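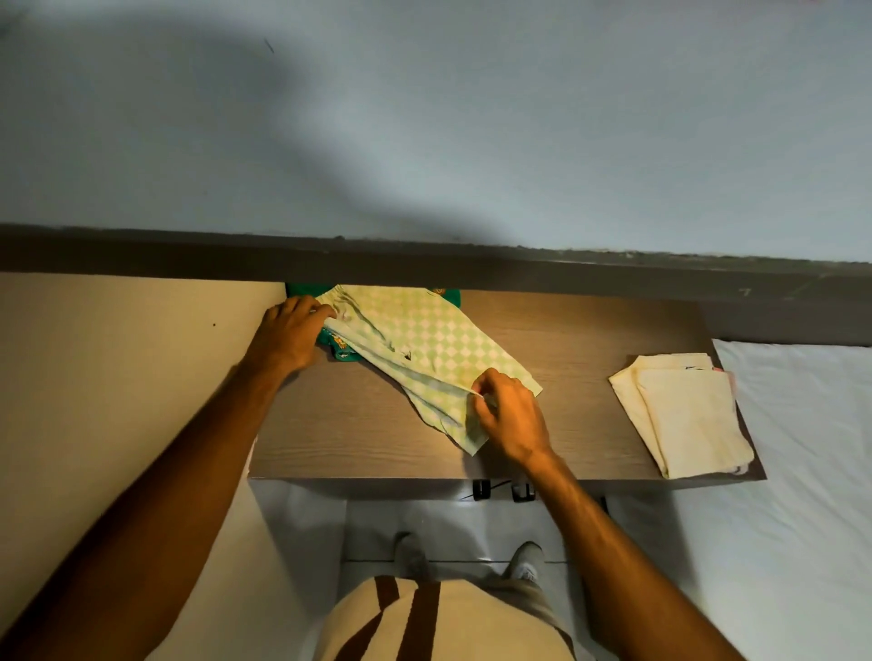
The checked one, mid-fold.

Journal > Home > Closets

I keep reading that folding changes your life. The Nilolow method, which a coworker swears by, has 15 steps and wants every shirt turned into a little brick that stands up by itself. I gave it a Saturday. Thin cotton doesn't stand up. It slumps, and then you have a drawer of slumped bricks.

So I'm back to flat stacks on the desk, the way my mother did it in 1973, and I doubt she had steps. Cream things in one pile, the thin checked stuff last – it creases whatever you do.
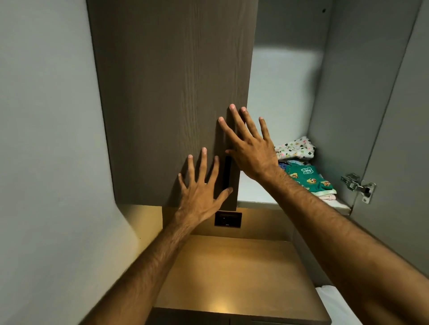 Photo: Etholm Journal

The cabinet is my other complaint. Everyone says closed doors keep clothes nicer. Maybe. I mostly notice the door. What goes up there is light stuff, the clover print on top and the chipmunks further down, and the pile stays short or the bottom one never gets worn again.

Brondcombe sells a shelf divider for almost 39 dollars. I'm not convinced a shelf needs dividing.

Filed under: Laundry, Small Storage, Grumbling

Contact | © Etholm Journal | Back to top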